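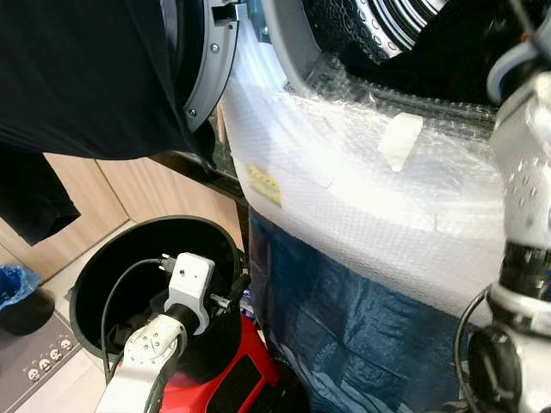

How often should you clean the door seal on a front-loading washer?
Once a month is plenty for most homes, plus a quick wipe with a dry cloth whenever you think of it.

Tunstall front-loading washer

We've had the Tunstall on our list since May and it has turned into one of our favorite machines to recommend — especially for people with small laundry rooms and big piles of clothes. The drum is perforated stainless steel with curved ribs, and the porthole is nice and wide, so a winter coat goes in without a wrestling match! The door has a thick silver-grey rim with a small latch hook that clicks shut with very little push.

Freya Dobson in our workshop loves the cotton cycle (she runs her aprons through it), but my own pick is Darks. It keeps the water cool and the spin gentle, and black shirts stay black a lot longer than they did in my old machine.

Details

Width: 600 mm
Longest program: 164 minutes
Quick program: 17 minutes
Spin speeds: from 400 rpm, adjustable
Door: opens to the left

Delivery and setup

Machines go out in bubble wrap, taped at the folds. Leave it on until the washer is in its spot, then peel the tape and check the front panel in good light. Run one empty cycle before the first load.

Goes well with

Brindero anti-slip mat, grey
Stirach mesh bags for delicates
Jundico drum cleaner, one sachet per wash

Spare latches and door seals are in stock, and we're happy to talk you through fitting them over the phone — have the model number handy when you call.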